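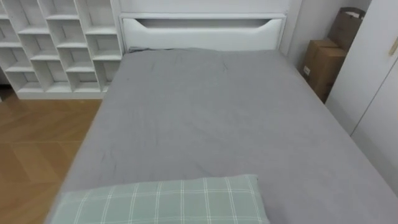 Why fitted sheets stop fitting

A fitted sheet is a flat rectangle of cloth with four sewn corners and a length of elastic. It fails in one of three places: the cloth shrinks, the corner seam opens, or the elastic stops returning to its original length. The last of these accounts for most of the sheets that are thrown away with sound cloth still in them.

Pivix, a contract laundry supplying furnished flats, kept a record of every fitted sheet withdrawn over one year. The total was 2,539. Of these, 625 had a hole, a stain or a worn patch. The rest had been withdrawn for poor fit, and the majority of that group showed no fault in the fabric when laid flat under a lamp.

The laundry had assumed shrinkage. Measured against new stock, the old sheets were short by a small amount along the warp and hardly at all along the weft. The elastic told a different story. Cut out and hung with a standard weight, it stretched as far as new elastic did but came back only part of the way.

How the elastic fails

Most sheet elastic is a narrow braid with rubber or elastane threads running lengthways inside a polyester cover. Heat is the main cause of damage. A wash at 60 degrees does little harm in a single cycle, but a tumble dryer holds the braid at a higher temperature for longer, often while it is bunched inside its channel and slow to dry. Cloth that feels dry at the centre may still be damp at the hem, so the load is run again.

Stitching matters as well. Where the elastic is sewn directly to the edge, the needle pierces some of the threads inside it. A broken thread creeps back from the hole and that section goes slack. Elastic run loose through a channel and anchored at intervals avoids this, at the cost of an extra pass on the machine.

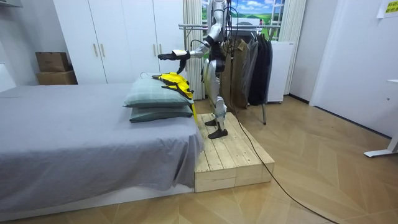 Corner depth

The figure printed on the packet is the depth of the pocket before elastic is applied. A sheet sold as 26 cm deep will cover a mattress of that depth only if nothing is left to turn under, and the part turned under is what holds the sheet in place. A margin of at least a hand's width is sensible. Toppers and thick protectors should be included in the measurement, with the tape held straight against the side and kept off the piping.

Too much depth also causes trouble. Spare cloth gathers beneath the mattress, the elastic never comes under tension, and the top surface creases as soon as anyone turns over.

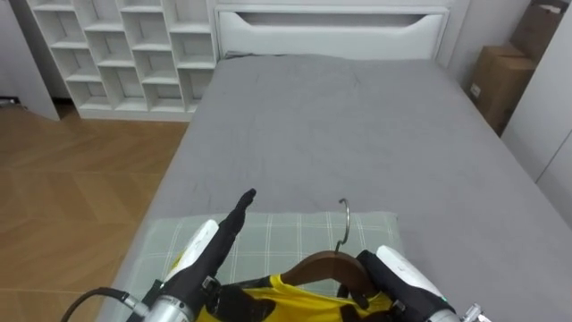
M. Hrynyshyn
Household Textiles Editor

Two makers have changed their construction in response to complaints from the trade. Nokolico now runs elastic around the whole hem, where it previously stopped short of the long sides. Stererine has kept elastic at the corners only, but uses a wider braid in an open-ended channel, so that it can be drawn out and replaced without unpicking the seam.

We put one sheet from each through 70 washes, all tumble dried on the medium setting. The Nokolico sheet held better at the sides and had lost tension at the foot by the end. The Stererine sheet slipped earlier. A new length of braid took a few minutes to thread with a bodkin and restored the grip at that corner.

For sheets already in the cupboard, line drying is the cheapest measure. Where a dryer has to be used, take the sheet out while the hem is slightly damp and hang it over a door to finish.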